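Morulia Residence Opens Winter Clothing Exchange

Residents of Morulia House have begun sorting and folding winter garments for the annual clothing exchange, which will open to all tenants in April. The residence office expects to receive 900 items this year, among them coats, scarves and hand-knitted sweaters.

Under the procedure introduced by housing coordinator Gunvor Tveit, donors prepare their own garments before bringing them to the Trillerel Room on the ground floor. Knitwear is to be laid flat, with the sleeves folded across the body and the hem brought up last. Hangers are not accepted for sweaters – the weight of the yarn pulls the shoulders out of shape.
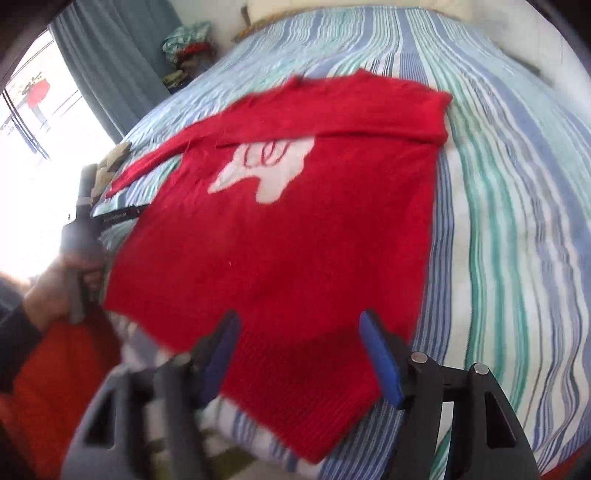
A red sweater with a white knitted motif, one sleeve folded across, on a striped bedspread.

Each household may donate up to 60 pieces. Garments should be clean and free of holes, and buttons and zippers should be closed. Books and small household textiles will also be accepted, provided they are packed separately from clothing.

“Folded sweaters take up far less room on the shelves, and people can see the pattern without unfolding the whole pile,” said Seon-mi Wi, who oversees the knitwear tables.

Donations may be delivered until 6 p.m. on weekdays. Items that remain after the exchange will be passed on to the Skarix shelter. Questions may be directed to Kobe Mulder at the residence office, extension 3591.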